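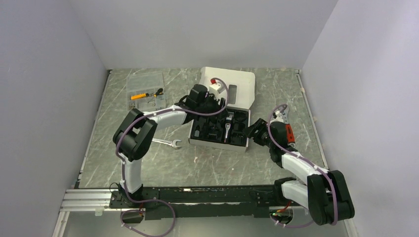
Two arms, one box, and a method I can't stop talking about

13 Feb 2019

I've been promising a post on the kit-packing work for ages, and the numbers finally look good enough that I'm not embarrassed to share them. So let's go!

Short version: we teach a pair of arms by demonstration. A person drives both of them through a task, we record joint positions and camera views the whole way, and a network learns to predict the next little stretch of motion from what it sees. The idea isn't ours, and plenty of people have done it with one arm. What got me excited is how much changes when you add a second one.

With one arm the box slides. You push a tool into foam and the whole thing scoots off across the table, and then the policy is looking at a situation it never saw in training. With two, one hand can steady the rim while the other one works, and people driving the arms start doing that without being told (I certainly never told Rostyslav Holovko to, and he did it on his very first run).

Our first version, Grarnel, predicted one step at a time. It was jittery, and small mistakes piled up until a gripper was pressing on the lid. The new one, Coson, predicts a chunk of 44 steps for both arms together and then blends each chunk into the next. Predicting the arms together matters a lot! When we trained them as two separate policies they kept reaching for the same spot and stopping dead, like two people in a doorway. 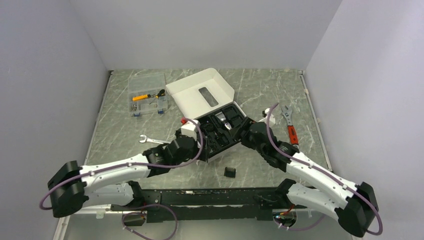
Both grippers over the clipper box, with wrenches on either side.

Results, then. We trained on over 2000 demonstrations, and Coson finished 77 percent of its test runs with no help from us. Grarnel never got past half. Most of the failures that are left come from black parts going into black foam, where I have trouble seeing the edge of the slot myself, so I have some sympathy. The clear organizer is a nuisance too, as the lid throws reflections whenever we move a lamp.

Matvii Yatsenko wrote the blending code and deserves most of the credit for how smooth the motion is now. He also talked me into leaving extra tools lying on the table during recording, which I fought for a good six days and was completely wrong about. The policy copes with clutter far better than it used to.

Next up is a wrist view for each arm, and a run with boxes it has never seen before. I'm hoping to have that done by April. If you're working on something similar, especially with see-through lids, leave a comment, I'd love to compare notes.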